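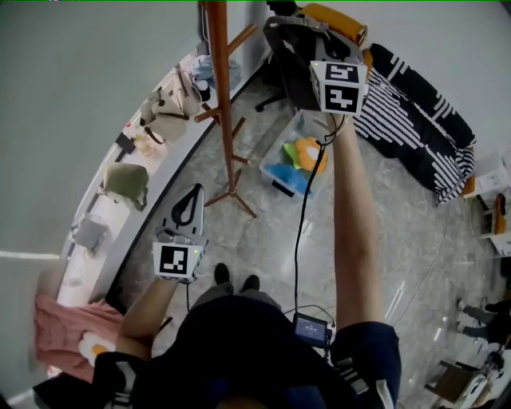 Figure 3. Standing, with a hand-held gripper in each hand and a small screen at the waist.

4. Switched Votes in the Esmont Assembly

4.1 What we count as a switch

The Esmont Assembly votes on every amendment twice, first in committee of the whole and then on the floor, and both votes are recorded by name. For anyone who studies how legislators change their minds, this is a wonderful arrangement. In most chambers a member's earlier position has to be pieced together from speeches, newsletters and press interviews, and two readers will often disagree about what the member promised. In Esmont the first position is a vote like any other, and it sits in the same journal as the second.

We call a vote switched when a member votes yes at one stage and no at the other on an amendment whose text has not been altered in between. Absences and abstentions are left out. So are amendments that were reworded before the floor vote, even where the rewording looked trivial to us. This last rule cost us some very tempting cases, including a change of one comma in the harbor dues bill that was followed by a long and bitter debate, but we preferred a rule we could apply the same way each time.

After these exclusions, 38 amendments remain. All of them concern the bridge and ferry program, which ran through three sessions and divided the Assembly along lines that had little to do with party.

4.2 Switches by district

Switched votes took place on 11 of the 38 amendments. We had expected them to bunch up on the closest votes, where a single member can decide the outcome and where party leaders have the most to offer. Some did. The larger share, though, fell on amendments that were going to pass or fail by a wide margin whatever the switching member did, and we find this the most exciting pattern in the whole record.

Take the Stuvari ferry subsidy. Members from the inland districts supported it in committee, where the debate was mostly about timetables, and several then voted against it on the floor once its passage was certain. Their floor speeches speak to home in a way the committee speeches never do: they mention road repairs, school buses and the price of diesel. Members from Stuvari itself held steady at both stages. The Rennie toll amendment runs the other way, with early opponents coming over late, and there too the outcome was already settled.

Zornow deserves a paragraph of its own. The district has an inland half and a river half, and its member switched more often than any other in the Assembly. Reading those speeches side by side is a real pleasure, because the member explains each change openly and at length, sometimes quoting the earlier speech in full before arguing against it. A simple model of a legislator who hides a change of mind does not fit this case at all. Whether it fits the others is a question we return to in Section 5.

4.3 Pressure from leaders and from voters

Two accounts of switching are common in the literature. In the first, leaders trade favors for votes they need. In the second, members listen to voters who were not paying attention earlier. The first account predicts switches on close votes and silence about them afterward. The second predicts switches wherever the floor vote gets more public notice than the committee vote, close or not.

Our record leans toward the second. Floor sessions in Esmont are broadcast and committee sessions are not, and the September session, held just before the election, drew more letters to members than the other two combined. The Assembly library has kept 4000 of these letters, sorted by district — a collection we cannot recommend warmly enough to other researchers. Many letter writers name an amendment by number and ask the member directly how the floor vote will go.

We are careful not to push this too far. A letter that arrives before a vote did not necessarily move it, and leaders may have been content to let members go their own way on safe votes while holding them firmly on close ones. Both accounts could then be true at once, each on its own set of amendments. The coding described in Section 5 was built to tell these possibilities apart, using the order in which members spoke and the length of notice given for each floor vote.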